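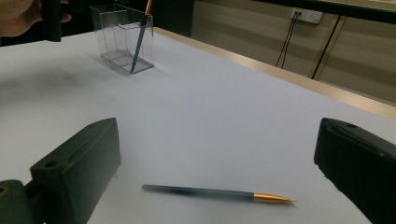
*Ariel Cruzado*

Ellov is a translation office. We translate documents for people and small firms, mostly between English, Dutch, Spanish and Polish. I started the business at my kitchen table and ran it alone for the first two years. There are now 11 of us, counting the two who work part-time on proofreading.

## What we do

Most of our work is paper that somebody needs for a particular purpose: birth and marriage certificates, school reports, tenancy agreements, medical letters, wills, driving records. We also take on business work such as contracts, staff handbooks, safety sheets and product instructions. Last year we finished 1,852 jobs. The shortest was a single line on a gravestone and the longest was a set of pension rules that ran to 177 pages.

We don't translate novels, poetry or song lyrics. People ask quite often, and I send them to literary translators who do it properly. We don't interpret at hearings or hospital appointments either.

## How a job goes

You send us a scan or a clear photo of every page, including the backs if there is anything on them. Stamps and handwritten notes count as text and we translate those too. We reply with a price and a date. If you accept, one translator does the work from start to finish and a second person checks it against the original.

Names are where most mistakes happen. If your name is spelt one way in your passport and another on the certificate, tell us at the start. We will keep the spelling in the document and add a translator's note where the office receiving it allows one. We can't change a name, a date or a place to match something else, even when the original is plainly wrong. You would need to ask whoever issued it for a correction.

Handwritten records take longer. Old parish entries in particular can need a day of reading before anyone starts typing. If a word can't be read we mark it as illegible and leave it at that.

## Certified translations

A certified translation comes with a signed statement, our stamp and a copy of the original attached. Some offices want it on paper and some will take a file. Please check with them before you order, as the rules differ from one office to the next and they do change. If you need a notary or an apostille as well, we can tell you where to go, but we don't provide either.

## Who we work for

About half of our customers are private individuals. The rest are firms, some of whom have been with us since the early days. Schouten send us their supplier contracts. Skorkomex have us keep their warehouse manuals up to date in three languages, and that work led to the glossary we now build for every regular business customer. It is a plain list of agreed terms, and the customer gets a copy to keep.

We did a large piece of work on the Stedolport housing project, translating letters to tenants over a period of 18 months. It taught us to ask who will be reading a document before we begin. A letter about a boiler inspection should be easy to follow in any language, and several of the English originals were rewritten along the way.

## Prices

Standard certificates have a fixed price of £43 per document. Everything else is priced by the word, counted in the original. There is no extra charge for the second check. Urgent work costs more and depends on who is free.

## Finding us

The office is open from 9 am to 4.30 pm. You are welcome to bring papers in, but ring first if you want to talk to a particular translator, as several of us work from home. We close for one week in May, when we go through the glossaries and clear out old files. Copies of your documents are deleted six months after the job is finished unless you ask us to keep them.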